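Textiles for Interiors
Handout 6: Reading Product Claims
September 2018

Most of what a student learns about floor and furniture fabric comes from the people selling it. Treat this handout as a partial cure.

1. Rub counts

A rub test drags an abrasive back and forth over a sample until the yarns break. A maker then prints the number. Clurari lists its upholstery weave at 77,000 rubs and calls it "contract grade." Fine, but which test, and which abrasive? The swatch card doesn't say. Two numbers from two different methods can't be compared, and sales reps compare them all the time. A high count also tells you very little about pilling, fading or seams, where a lot of household fabric fails first.

2. "Natural"

Yin sells a rug labeled natural wool blend. The back label gives the fiber content, and the front of the brochure doesn't. Read the back. Dyes, latex backing and moth treatment are usually left out of the word as well.

3. Stripes and the small swatch

A narrow stripe chosen from a hand-sized sample may look busy across a whole table or bed. Ask for at least one full repeat, lay it flat, and look at it from the doorway. Catalog styling hides this by showing folds.

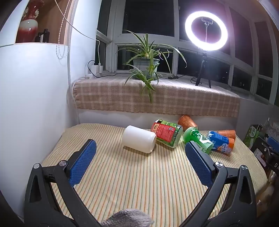
4. "Hand-woven"

Some of it is. Tesitholm uses the term for goods made on a foot-powered loom, and Fovow uses it for goods with a hand-knotted fringe. Check the selvage and the back for small irregularities, then remember that a power loom can be set up to fake those too.

For next class

Bring one printed claim from any rug or fabric label. Write down what test would prove it and whether the seller names that test. Half a page, no brochures stapled on.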